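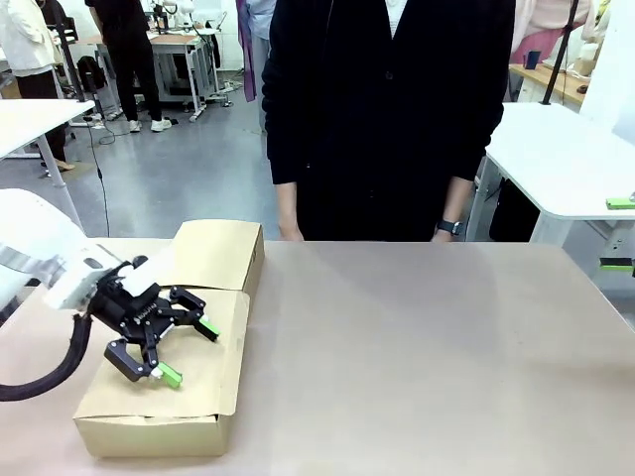 Cardboard box with the flaps partly open

Replace the zip or bin the awning?
Started by olby_tourer, 1 July 2019

olby_tourer wrote:
We have an Ambrose porch awning, nine seasons old. The door zip has started splitting behind the slider. Fabric is sound and the poles are fine. A repair firm has quoted £100 to put in a new zip, plus carriage both ways. A new awning the same size is 300. We are booked in at Dokcombe for the first week of September, so it needs sorting before then. What would you do?

Belmiro Simões wrote:
Neither yet. If it splits behind the slider, the slider is worn and the teeth are probably all right. You can buy a slider for £4. Unpick the stitching at the bottom end, slide the old one off, put the new one on, sew the end back up. I did both doors on ours in an evening.

hitchlock wrote:
I'd disagree with that. At nine years old the tape is usually going as well. I fitted a new slider to ours and the tape tore away from the door on the second trip out. Pay for the full zip and be done with it.

Belmiro Simões wrote:
Depends how it has been kept. Ours is older than that and the tape is fine. Pull it sideways by hand. If the stitches hold, it doesn't need replacing.
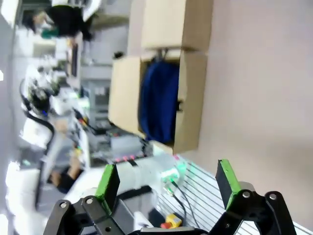
Also check the size before you order. It is normally stamped on the back of the slider. A 10 won't run on an 8, and the coil type and the moulded tooth type are not the same even if the number matches.

olby_tourer wrote:
Thanks both. Back of the slider says 10 and the teeth are moulded plastic. Stitching looks good to me except for the bottom 25 cm, where the mud gets to it.

Saulius Org wrote:
Bindel do sliders by post and they were quick with mine. Wash the teeth first with warm water and a nail brush. Grit is what wears the slider out. Don't use WD-40, it holds the dirt. Candle wax is all you want.

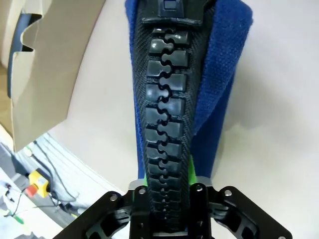 Chunky black zip, teeth closed up below the slider

hitchlock wrote:
Silicone spray is better than wax. Wax goes hard in cold weather.

Saulius Org wrote:
Never had that happen, and we tour in winter.

olby_tourer wrote:
Slider ordered. I'll restitch the bottom bit while I have it apart. If the tape goes at Dokcombe, hitchlock can say he told me so.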